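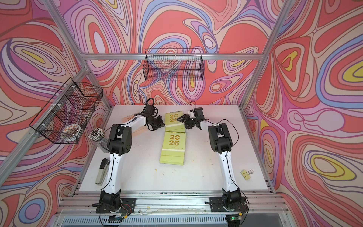 Desk calendars: artwork, stock and ordering FAQ
Gevine Print, Brorport
Last revised April 29, 2019

What file format do you accept?
Print-ready PDF, one file per calendar, pages in running order with the cover first. Fonts must be embedded or outlined. We don't accept word processor files. Spreadsheets of dates are accepted only if you are using one of our own grids.

What bleed and safe area do I need?
Allow 3 mm bleed on all four sides. Keep text 5 mm inside the trim, and 15 mm inside the trim along the bound edge, where the punch holes run. Artwork behind the holes is fine. A logo behind the holes will be punched through, and we don't treat that as a fault.

My colours are set up in RGB. Does that matter?
We convert RGB files to CMYK on import. Bright corals, violets and mid blues lose the most saturation. If a particular colour is critical, convert the file yourself and check it against a printed swatch before submitting. Screen proofs are not a colour reference.

Which stocks are available?
The standard leaf is a 250 gsm uncoated board, which takes ballpoint and pencil. A 250 gsm satin is available at the same price but ballpoint tends to smear on it. The stand is made from Gresetti greyboard, wrapped in printed paper or left plain. Laminated stands are quoted separately.

Can the calendar start in a month other than January?
Yes. Any start month is accepted, including July for financial year calendars. Label the file with the start month. The leaves are bound in the order supplied.

Do you check the dates?
On our own grids, yes. On customer artwork, no. The most common error is last year's grid left under a new month heading. The second is a public holiday that applies in one state only. Check both before you approve the proof.

What is the minimum order?
The minimum is 40 units of one design. Price breaks are listed on the rate sheet, and the last of them is at 1,000 units. Two designs cannot be combined to reach a break, even where the stand is identical.

Can I order extras later at the same rate?
Reprints are priced as a new job. Files are held until the end of the following calendar year. If you expect to run short, add the units to the first order.

How long does production take?
Allow 15 working days from proof approval. Orders approved after the end of October are scheduled as capacity allows and may not be delivered before the Christmas shutdown.

Wire or spiral?
Wire is the default. It lets the leaves fold flat behind the stand and keeps facing pages aligned. Plastic spiral costs less but offsets each leaf slightly when turned - noticeable if your design runs across two leaves.

Can the calendars be recycled?
Leaves and plain stands go in the paper bin once the binding has been removed. To remove wire, open the loops at the seam with pliers and slide the leaves off. Laminated stands are not recyclable through kerbside collection in most council areas.

Who do I contact about a proof?
Samina Ghumman in prepress handles all calendar proofs. Quote your job number in the subject line.

Comments (4)

wiriya_office
Is the 15 mm at the bound edge measured from the trim or from the bleed? We had a heading clipped last year.

Samina Ghumman
From the trim. If you measure from the bleed you end up 3 mm short.

deb_k
Does the satin take a gel pen? Ours are used as shift planners so they get written on every day.

patterson.r
We tried gel on the satin and it took ages to dry. Went back to uncoated for the next lot.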